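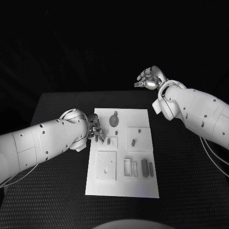 Pavo Board: parts, plates and trays

Pavo is a sorting-and-fitting board, and this is the README that goes with its files. The parts are small, dark and fond of the floor. The board is large and white so that you can at least see what you still have.

Version date: 2019-04-17

What's on it

A gear-like disc with a raised hub. Everyone picks this up first.
Small pegs and a pin. Stand them up before you start. They will have opinions about this.
A capsule-shaped part and a cylinder. Both roll.
A small rectangular block and a thin bar. Neither rolls, and they are underrated.
Square white plates in more than one size. The one with the round hole goes toward the lower left.
Two open trays, side by side at the lower right. The wider one goes on the left.

What's in the folder

layouts/ – 20 starting layouts, numbered 01 to 20. Layout 17 was drawn upside down and we kept it, as two people had already memorized it.
sheets/ – printable check sheets, one per layout
log.csv – 600 rows, one per finished round
names.txt – what we call each part, see below

Columns in log.csv

round: running number
layout: 01 to 20
finished: yes, no, or "mostly". We tried to abolish "mostly" and failed.
dropped: name of any part that left the table
note: free text, spelling not guaranteed

Part names

Use the names in names.txt. Earlier sheets from the Avon set call the capsule "pill" and the disc "wheel", and the Druler set calls nearly everything "piece". Those rows have been renamed. If you find a "piece" we missed, you have our sympathy and may fix it.

Setting up

Put the board on a dark, textured top if you have one, with the short side toward you. Set the plates down first, then the trays, then the parts. Check against the sheet. Check again if it is layout 17.

Known problems

Layout 18 calls for a second disc. There is no second disc.
The check sheets print gray on gray on the Pringle office printer. Other printers seem fine.
Rows marked "mostly" do not say which part was left over.

To do

Second disc, or a new layout 18
Fuller notes for the tray rounds
A lid for the parts box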